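Salian Household Recall Diary

README for the tabular release. Read the section on missing weeks before you compute any totals.

Summary

The Salian diary is a table of weekly household shopping and use records, kept by adults in Vistbridge and the neighbouring suburb of Kolside. Each participant filled in one form a week, from memory, on a Wednesday evening. The release has 1,619 usable forms from 913 households. It was put together to study recall error: how well people remember what they bought, how much of it is left and when they expect to run out.

The data are text and numbers only. Nothing in the tables was measured by a third party. Where a second figure exists for the same item, it comes from a till receipt that the household chose to post in with the form.
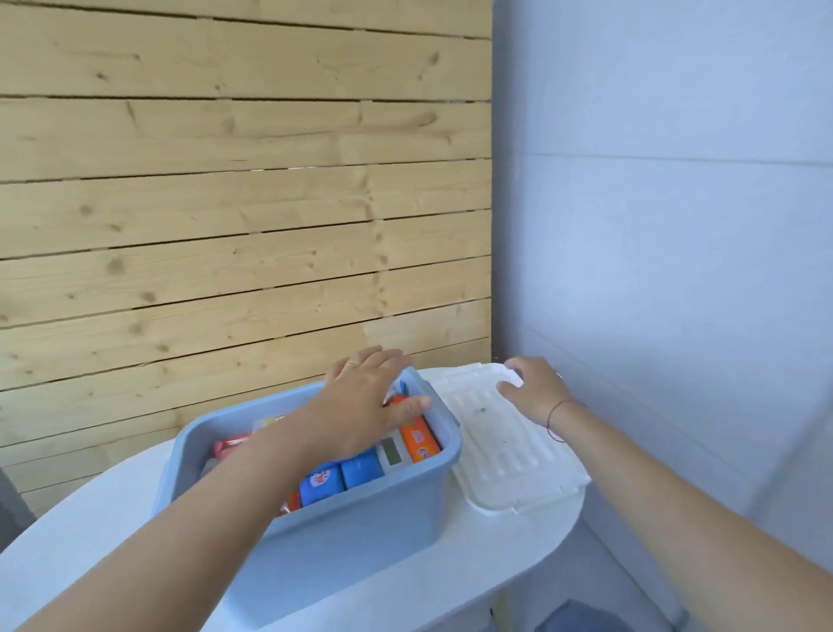
Aiman Hutapea
Data custodian, Salian Household Recall Diary

Scope

The diary covers packaged goods kept in the home: toiletries, cleaning products, tinned and dry food, paper goods and batteries. Fresh food was in the pilot form and was dropped. Participants in the pilot counted fruit by the piece, by the bag and by the kilogram, sometimes on the same line, and the conversion rules ran longer than the form itself.

Alcohol, medicines and tobacco were never asked about. Some participants wrote them in the comments field anyway. Those comments have been removed and the field set to WITHHELD.

Files

households.csv – one row per household. Size, dwelling type, storage spaces reported, distance band to the nearest supermarket.

forms.csv – one row per form. Household key, week index, completion time, completion mode (paper or web), respondent role.

items.csv – one row per item line on a form. Form key, category code, recalled quantity, recalled remaining, expected run-out, confidence.

receipts.csv – one row per matched receipt line. Item key, purchased quantity, pack size, match type.

codes.csv – category codes and their labels, with the retired codes at the end.

All files are UTF-8 with Unix line endings. Fields containing commas are quoted. There is no index column. Sort order isn't guaranteed and has changed between versions, so don't rely on it.

Keys

Household keys are random strings and carry no information about location or order of enrolment. Form keys are the household key plus the week index, joined with an underscore. Item keys are the form key plus a line number. Line numbers start at 1 and can skip where a line was struck out on a paper form.

Field notes

recalled_quantity is the number of units the respondent remembers buying in the week. A unit is whatever the respondent treats as one. A wrapped multipack of soap may be entered as one or as the number of bars in it, and the pack_basis field records which, where the respondent told us. If pack_basis is blank, do not guess.

recalled_remaining is the number of units the respondent believes are in the home. The form tells respondents to answer before going to look. In the web version a tick box asks whether they looked. The paper version has no such box, which accounts for the column of nulls in checked_first.

expected_runout is an ordered code, 0 to 5. Zero is "already out". Five is "more than six months". The code 9 means the respondent wrote something that couldn't be coded, most often "depends on the sale".

confidence is a self-rating from 1 to 4. It should be treated as ordinal. Several respondents gave the same rating on every line of every form, and they are flagged in households.csv under flat_confidence.

storage_note is free text, trimmed to 200 characters. It is the least consistent field in the release and also the one we get the most requests about. Typical entries read "tub under basin", "hall cupboard, top", "garage freezer – not the kitchen one". Spelling has been left alone.

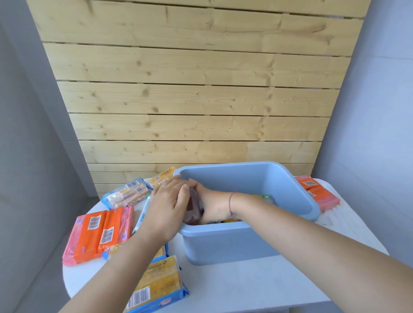

Sorting household goods at the table.

Collection

Recruitment was by letterbox flyer and through the two libraries. Enrolment opened in September and closed when the paper forms ran out. Households could stop at any time, and most filled in only one form. Week index 1 is the first week of the study, whichever week the household joined. It is not the household's own first week. This has caught out more than one user, and a derived field called own_week was added to forms.csv as a result.

Paper forms were keyed twice by different people. Where the two keyings disagreed, Adi Lumbantobing went back to the paper and made the final call. The adjudicated field is 1 for any item line settled this way. We don't release the two raw keyings.

Receipts were matched by hand using the category codes. The match_type field is E for exact product, C for same category only, and P for partial, where a receipt line covers some but not all of the units recalled. Run any analysis of recall error on E lines first and see whether the result holds on C lines. In our own checks the E lines lean heavily towards toiletries, which are printed on receipts with clearer names than dry food is.

Missing weeks

A household with no form for a given week may have bought nothing, may have been away, or may have forgotten. The data can't separate these. Do not fill the gaps with zeros. A household that did send in a form but had nothing to enter has one item line with category code NIL, and that line is a true zero.

Week 2 is missing for every Kolside household. The forms for that week were delivered late and were completed with the following week's forms in hand, so the recall period was wrong. They have been withdrawn.

Known problems

There are 27 forms where the completion time is earlier than the time the form was opened. All are web forms. The cause was a clock fault on the Litevard form server, and the recorded answers are not affected. The rows are kept with time_suspect set to 1.

Category codes 30 to 34 were split partway through the study. Bar soap and liquid soap shared a code before the split and have separate codes after it. Use the merged_code column if you need one series across the whole period. The split can't be applied backwards, as the early paper forms printed a single line for both.

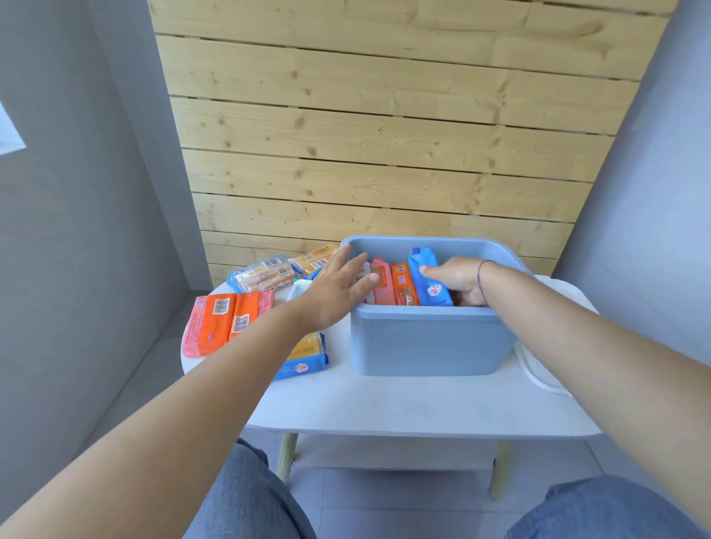 Respondents round. Recalled quantities of 5 and 10 are heavily over-represented for tinned goods, less so for toiletries. There is also a small bump at 6 and 12 that matches common pack sizes and probably isn't rounding at all. We have made no correction for either.

The respondent role field is self-described. "Main shopper" and "main user" were offered as options, and many respondents crossed out one and wrote "both". These are coded B. In shared houses the role is less reliable again, because the person filling in the form may have had no idea what anyone else had bought.

Suitable uses

Studies of recall error, rounding and heaping, question wording, and the agreement between recalled stock and recent purchases. The paper and web versions differ enough to support a mode comparison, provided household age is controlled for. Households that used paper are older on average.

Unsuitable uses

The release is not a sample of any population. Enrolment was voluntary and concentrated near the libraries. It should not be used to estimate spending, consumption or market share. Brand names were not keyed, and requests for them will be declined. It also shouldn't be used to rank households on wastefulness or thrift – we have been asked twice.

Privacy

Names and addresses were held on a separate sheet and were destroyed after the last receipt was returned to its household. Distance to supermarket is banded. Dwelling types with few households have been merged into "other". The storage notes were read in full before release, and any that named a person or a street were blanked.

Anyone who took part can ask for their household's rows to be taken out of the next version. They need the household key printed on the back of the form booklet. Without the key we have no way to find the rows.

Versions

1.0 – first release.
1.1 – own_week added. Duplicate receipt lines removed.
1.2 – week 2 withdrawn for Kolside. merged_code added.
1.3 – flat_confidence flag added. Label for code 41 corrected from "batteris".

Citation and contact

Cite as "Salian Household Recall Diary" with the version number. Please give the version even if you used only one file. Questions on the coding of item lines go to Adi Lumbantobing, and all others to Aiman Hutapea. Corrections should quote the item key.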